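Uvelent to Open Breltasura Simulation Laboratory to Visitors in March

PLILTDALE – Uvelent will open its Breltasura laboratory to the public in March for a full day of demonstrations in robotic handling and simulation. The program is intended for area manufacturers, technical schools and residents with an interest in automation. Doors at the Whitlock building open at 9 a.m., and the final demonstration begins at 3:30 p.m.

Breltasura is the company's simulation program for tabletop robot work. Tasks are rehearsed on a computer model of the arm, its gripper and the work surface before any equipment on the floor is programmed. The library now holds 2,639 rehearsed tasks, and visitors will be invited to select several of them for display during each session.

Demonstrations will follow the simulated view from close to the gripper, where operators study its position over the table and the shadows that the arm casts across the surface. Staff will explain how lighting is set in the model and why a change in lighting can affect the way a camera reads a tabletop.

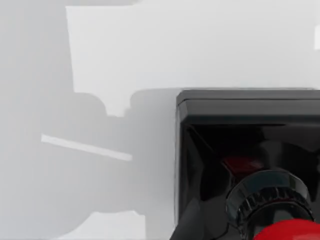
By the Office of Public Information
Uvelent, Pliltdale

A rendered view from the Breltasura simulation shows the dark gripper housing, with its ribbed black ring and a red part beneath, at a pale tabletop. The arm's shadow falls to the left.

Each demonstration lasts 13 minutes and is followed by a question period. Two sessions will be reserved for school groups, which must be accompanied by a teacher. The remaining sessions are open to all visitors on a first-come basis. Seating in the demonstration hall is limited to 142.

Attendance is free of charge. Groups of more than 10 are asked to notify the Uvelent visitor desk in advance. Visitors should enter through the north doors of the Whitlock building and sign in at reception. Closed-toe shoes are required in the equipment area. The demonstration hall is accessible by elevator, and captioning will be provided on the main display.

Uvelent develops simulation and handling systems for light manufacturing. Its laboratory and offices are located in Pliltdale.

Media contact: Office of Public Information, Uvelent, Whitlock Building, Pliltdale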